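Local Government and Elections
Handout 4: Turning votes into council seats
Revised December 2011

Purpose

These notes cover the arithmetic of seat allocation for a small council. They assume the reading on types of ballot has been done. Students should be able to reproduce every table by hand. A calculator is allowed; a spreadsheet is not, at least the first time through.

1. Terms

A valid vote is one that is counted toward a party or candidate. Spoiled and blank ballots are removed before any of the calculations below. Some statutes compute the threshold on votes cast, with spoiled ballots included, so read the definitions section of the law before starting.

The district magnitude is the number of seats filled in one district. A council of eight elected at large is one district of magnitude eight. The same council divided into four wards of two is four districts of magnitude two. Most of the difference in outcome between councils comes from magnitude, and much less of it from the choice of formula.

A quota is a number of votes that earns one seat. A divisor is a number by which a party's vote is divided in turn to produce a series of averages. Quota methods and divisor methods can give the same result on one set of votes and different results on another.

The threshold is the smallest share that entitles a party to take part in the allocation. It is set by law. It should be kept apart from the effective threshold, the share a party needs in practice given the magnitude and the formula.

2. The working case

The town of Demden elects a council of eight members at large from party lists. There are 3000 valid votes. The lists are named for the candidate at the top of each.

Kristiansen list: 1410 votes, 47 percent
Breseo list: 990 votes, 33 percent
Civic list: 600 votes, 20 percent

The exact proportional shares of eight seats are 3.76, 2.64 and 1.60. No formula can award these, and every formula is a rule for dealing with the fractions.

3. Largest remainder

Step 1. Divide valid votes by seats. 3000 divided by 8 is 375. This is the Hare quota.
Step 2. Divide each list's vote by the quota and award the whole number.
Step 3. Award any seats left over, one each, in order of the size of the remainder.

Kristiansen: 1410 / 375 = 3.76, three seats, remainder 0.76
Breseo: 990 / 375 = 2.64, two seats, remainder 0.64
Civic: 600 / 375 = 1.60, one seat, remainder 0.60

Six seats are awarded at Step 2. The two left over go to Kristiansen and Breseo. Result: 4, 3, 1.

The Droop quota is smaller. Divide valid votes by seats plus one, drop the fraction, and add one. 3000 divided by 9 is 333.33, so the quota is 334.

Kristiansen: 4.22, four seats
Breseo: 2.96, two seats
Civic: 1.80, one seat

Seven seats are awarded at Step 2, and the last goes to Breseo with a remainder of 0.96. Result: 4, 3, 1. The outcome is the same but the route is different. A smaller quota fills more seats on whole numbers and leaves fewer to be settled on remainders. Larger lists tend to benefit.

The known defect of largest remainder methods is that enlarging the council can cost a party a seat even when no vote has changed. The votes stay fixed, the quota falls, and the order of the remainders shifts. The effect appears with three or more parties. It has no counterpart in divisor methods. 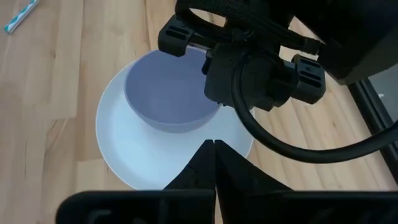
Retno Hutapea objects that the defect is given too much weight in this section. A council's size is normally fixed years before the vote, she points out, so the voter never meets the two results side by side, and a clerk who can explain quotas and remainders in two sentences has something of value that the divisor tables do not offer.

The objection is fair as far as public explanation goes. It is weaker where the size of the council is itself under review, as it is after each boundary revision. In that setting the parties will run the figures at every proposed size, and they will argue for the size that suits them. Section 6 returns to the point.

4. Divisor methods

D'Hondt. Divide each list's vote by 1, 2, 3, 4 and so on. Award the seats to the eight highest results.

Kristiansen: 1410, 705, 470, 352.5, 282
Breseo: 990, 495, 330, 247.5
Civic: 600, 300, 200

In order, the eight highest are 1410, 990, 705, 600, 495, 470, 352.5 and 330. Result: 4, 3, 1.

Sainte-Lague. Divide by the odd numbers 1, 3, 5, 7 and so on. Award the seats as before.

Kristiansen: 1410, 470, 282, 201.43, 156.67
Breseo: 990, 330, 198, 141.43
Civic: 600, 200, 120

In order, the eight highest are 1410, 990, 600, 470, 330, 282, 201.43 and 200. Result: 4, 2, 2.

The Civic list gains a seat and the Breseo list loses one. The last seat is decided by 200 against 198. Ten more votes for Breseo would bring the two level, with the Civic vote held at 600, and the law would then need a rule for ties. Common rules are the larger total vote, or a drawing of lots. Students often leave the tie rule out of draft statutes, and marks are taken off for it.

D'Hondt favors larger lists in close cases. Sainte-Lague is close to neutral between large and small. Neither word is meant as praise or blame. A drafter who wants a working majority on a small council may prefer the first, and one who wants the smaller lists present may prefer the second.

5. The threshold

Suppose the law says that only lists with "more than 20 percent" of the valid votes take part. The Civic list has 20 percent exactly and is excluded. If the law says "20 percent or more," it is included. The whole of the Civic vote turns on two words.

With the Civic list excluded, 2400 votes remain in the allocation. The Hare quota becomes 300.

Kristiansen: 4.70, four seats, remainder 0.70
Breseo: 3.30, three seats, remainder 0.30

Result: 5, 3, 0. D'Hondt and Sainte-Lague give the same. The Kristiansen list now holds a majority of the council on 47 percent of the valid votes. In this case the threshold has done more than any change of formula did in Sections 3 and 4.

Note that some laws exclude the small list but keep its votes in the quota. The quota would remain 375, and the two lists would fill only five seats at Step 2. Three seats would then have to be settled between two remainders, and the rule as written in Section 3 runs out. State in the law which total is used.

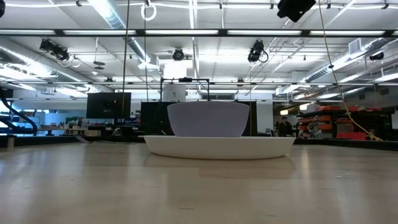
Figure 2. Bowl on a shallow white dish, wooden tabletop.

6. Wards against at-large election

The town of Drumdale has the same number of voters, the same three lists and the same shares. It elects its eight members from four wards, two per ward. Assume each ward has 750 valid votes, split 47, 33 and 20 percent.

Under D'Hondt, each ward gives one seat to Kristiansen (352.5) and one to Breseo (247.5). Kristiansen's second average is 176.25 and Civic's first is 150. The council is 4, 4, 0.

Under Sainte-Lague the two highest figures are again 352.5 and 247.5, with Civic at 150 and Kristiansen's second figure at 117.5. The council is again 4, 4, 0. At magnitude two the formula makes no difference on these votes.

If each voter instead has two votes and the two candidates with the most votes win, and if voters stay with their list, the Kristiansen list wins both seats in every ward. The council is 8, 0, 0.

The assumption of identical wards is unrealistic. Where the Civic vote is gathered in one ward, it may win a seat there — and the boundary lines then decide whether it does. Boundary drawing is the subject of the next handout.

7. Exercises

Work each exercise by hand and show the table.

Repeat Sections 3 and 4 for a Demden council of seven and a council of nine. State at which size each list would prefer to fight the election.

Find the smallest Civic vote that wins one seat under D'Hondt with eight seats, holding the other two lists at 1410 and 990. Ignore any legal threshold. Say how a tie for the last seat is to be treated.

Draft a threshold clause of no more than three sentences. It must state the share, whether the share itself qualifies, which total it is measured against, and what happens to the excluded votes.

Move Civic votes between the Drumdale wards, keeping all ward totals at 750 and all list totals unchanged, until the Civic list wins a seat under D'Hondt. Give the split in each ward.

Answers are kept with the handout for Section 6. Rounding is to two decimal places. Do not round before comparing averages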